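Talks > Archive > Inventory and Storage > Speaker notes

Counting what you own: cycle counts in a small parts store
Speaker notes, Effie McIver
3 comments | 14 shares

Slide 1. Title. Wait for the doors to close. Mention that the Livden figures are used with permission and the Moncrieff ones are mine.

Slide 2. The problem. Wamside keeps 2,284 stock lines in one store room. Before the change, the full count was done once a year in August, over a shutdown. Record accuracy was measured on the last morning of the count and then assumed to hold until the following August. It did not hold. By spring, pickers were keeping private lists of which bins to distrust.

Slide 3. Definitions. Keep this short. A line is one part number in one location. The same part in two bins is two lines. A line is accurate if the counted quantity matches the record within the tolerance for its class. Value accuracy and line accuracy are separate measures and should be reported separately. Plus and minus errors cancel in value and hide the problem.

Slide 4. Classes. Class A is 757 lines at Wamside, zero tolerance. Class B is counted twice a year with a small tolerance. Class C is fasteners, sleeving and other low-cost items, weighed instead of counted. Class by annual usage value first, then move lines up by hand if a shortage stops a job. Teun Goossens objected to the manual step when we drafted this and he had a point – it needs a written rule or every planner will promote their own parts.

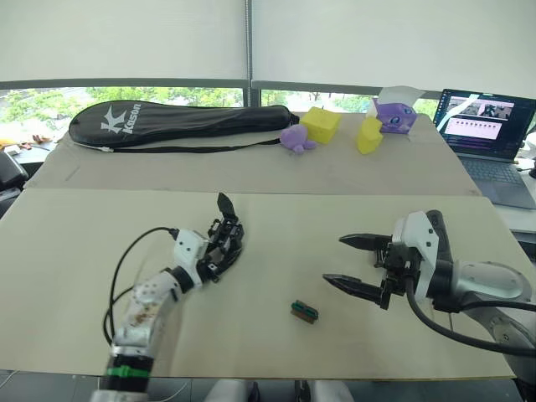
Slide 5. Schedule. Counts are drawn each morning at 7:30, before the first issue. The list is random within class, weighted by days since last count. Do not let the counter choose the aisle. The system closes the bin to transactions until the count is posted, so a list that is too long will block picking. Start short and extend it only after a full month without overruns.

Slide 6. Blind counts. The count sheet shows location, part number and unit of measure. It does not show the expected quantity. Cerska printed the quantity on the sheet for two years and recorded very few variances. Pause here. Someone usually asks about recounts: the second count goes to a different person, also blind. A third is done by the supervisor.

Slide 7. Causes. Show the table. Read out the top rows only:
unit of measure errors, mostly reels booked as meters
returns put back without a transaction
substitutions made at the bench
receipts posted before inspection
Haris Milošević did the coding of causes and can take questions on it. Correcting the quantity without recording a cause code is not allowed in our procedure – the adjustment screen rejects it.

Slide 8. Labor. Almost 2,000 counts in the first half, fitted into the existing shift. Recounts took more time than first counts per line, as expected. Boyang Qian has the timings if anyone wants them.

Slide 9. Dropping the annual count. Talk to the auditors early. Ruaridh Shearer ran both methods side by side for a year at Livden before asking. Bring the coverage report, showing every line counted at least once, and the variance log with causes.

Slide 10. Questions. Spare slide on scale calibration follows if there is time. Skip it if Haris has already covered reels.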